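Dromard Looped Microfiber Towel
July - by Cornel Roman
Print this page | E-mail this page

Sold in packs of 2 or by the case from our Lerkenbridge store. Edges are stitched with Eltex thread. Machine wash warm, no softener, tumble dry low - softener clogs the loops. Expect about 3,000 wipes before the pile goes flat.

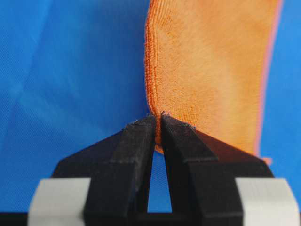

Case orders ship free over $89. For other colors, ask for the Mohmand range.

Contact us | Copyright Dromard | Back to top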